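Help & Guides > Kitchen & Small Appliances > Toasters

Lirell two-slot toaster: set-up guide
Section 3 — Positioning, first use and cleaning

This section covers where to stand the toaster, how to run it for the first time, and how to keep it and the worktop clean. Read it through before plugging in. 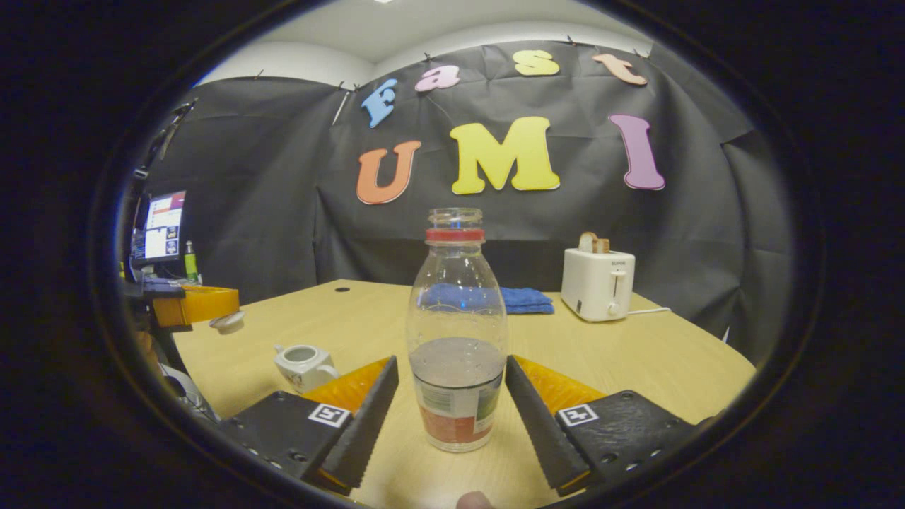
The toaster is supplied assembled. No tools are needed. Remove all tape, card and film, and check inside both slots for packing pieces before going any further. Keep the box until the first-use steps have been completed, as it is needed for any return under the terms in Section 7.

3.1 Choosing a position

1. Choose a flat, dry, level surface. A kitchen table or worktop is suitable. Do not use a tray, a stool or the top of another appliance.
2. Leave a gap of 100 mm on each side and at the back. Leave the space above the slots fully open. Do not stand the toaster under a wall cupboard, shelf or blind.
3. Clear away cloths, towels, paper and plastic packaging. A folded towel lying flat still counts as a loose item and should be moved out of the clearance area.
4. Move open bottles, cups and jugs to the far end of the surface. A bottle with no cap is easily knocked over, and liquid will run under the base before it is noticed.
5. If the table has a cable hole, pass the lead through it only if the plug fits without force. Do not cut the plug off to make it fit.
6. Place the toaster well back from the front edge. On a table with a rounded edge, all of the feet must sit on the flat part of the top.

CAUTION: Do not let the lead hang over the edge of the table where it can be pulled by a child or caught by a chair.

Note: On oiled or waxed wood the rubber feet can leave a faint mark. Turn the toaster over after the first week and wipe the feet with a damp cloth. Marks that have already formed normally come off with a little washing-up liquid.

3.2 First use

7. Check that the lever is up and the browning knob is at its lowest setting.
8. Plug directly into a wall socket. Do not use an extension lead or an adaptor block.
9. Open a window.
10. With both slots empty, turn the knob to the middle setting and press the lever down until it stays in place.
11. Wait for the lever to rise. There may be a slight smell and a thin haze during this cycle, caused by the coating on the heating wires.
12. Let the toaster cool for five minutes, then repeat steps 10 and 11 once.

The lever will not stay down unless the toaster is plugged in and the socket is switched on. This is normal and is not a fault.

CAUTION: Stop at once and unplug if you see a flame, or if the haze has not cleared after the second empty cycle. Do not restart the toaster. Quote form 1274 when contacting the service desk.

3.3 Everyday toasting

13. Put one slice in each slot. Bread must drop in freely and must not need pushing.
14. Start with a low setting and increase by one mark at a time. Bread that is a day or two old browns faster than fresh.
15. When toasting a single slice, use a lower setting than you would for two.
16. Do not toast anything buttered, iced or wrapped. Fillings drip on to the wires and can catch fire.

If a slice becomes stuck, unplug the toaster, allow it to cool fully and ease the slice out by hand or with wooden tongs. Never use a knife or fork — even with the plug out, metal can break the wires.

3.4 Cleaning the toaster and worktop

17. Unplug and leave to cool for 50 minutes.
18. Slide out the crumb tray, empty it and wipe it dry. Do this weekly in normal use.
19. Wipe the outside with a soft, damp cloth. Dry the area around the lever and knob straight away.
20. Lift the toaster to wipe the table underneath. Do not drag it.
21. Hang the cloth or towel to dry well away from the toaster. Do not drape it over the slots.

CAUTION: Never put the toaster in water or rinse it under a tap. Do not spray cleaner directly at it. If you use a home-made cleaning liquid, keep it in a marked container with a lid. A reused drinks bottle is not suitable, as the old label may lead someone to drink from it.

3.5 If liquid is spilt near the toaster

22. Switch off at the wall before touching anything on the table.
23. Pull out the plug with dry hands.
24. Lift the toaster clear and soak up the liquid with a towel.
25. Check the base. If it is wet, do not use the toaster until it has been inspected.

Plain water on the outer case can be wiped off. Milk, juice and other sticky liquids that have entered the slots cannot be cleaned out at home.

Spare crumb trays are ordered under part number 3700. For slot guides and replacement feet, see Section 6.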